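**Grip check fault in the Pivham simulator**

The false-success fault reported in April has been traced, and a fix went into the Pivham branch on 6th June. Anyone who trained or scored a grasp policy on the old build should read the note below before using those numbers.

The grip check was written to pass when two conditions held: both fingers reported contact, and the commanded closing force was above the threshold for 150 milliseconds. It did not test where on the object the contacts were, or whether the contact normals opposed each other. A finger resting on a rim and a finger touching an inner wall therefore counted the same as a proper pinch. The lift phase then started on a mug that was not held.

Valdemar Bjarnason reran 1,709 logged episodes against the corrected check. Of these, 300 that had been scored as successful grasps now fail at the close stage. The Nellau arm was not involved in any of them, but the same check runs in its controller, and lifts on that arm are limited to low speed until the controller is updated. 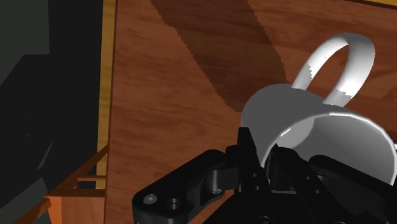
Contact geometry is the part the old check ignored, and tipped objects expose it fastest. An upright mug gives the fingers few ways to touch it badly. With the mug on its side, one finger can press on the edge of the rim while the other reaches into the mouth, and the old code had no means of telling that pose from a grasp. The new check requires opposing normals within a set cone and rejects the pose if either contact slides during closing. Rejected grasps now open the fingers and back off before retrying — the earlier build went straight to lift.

Rüdiger Böttcher has added 7 tipped-object poses to the regression set. Two still fail intermittently on the Gerncombe build, both with the handle up. Until those are closed, please attach the contact log to any grasp report and state which build produced it.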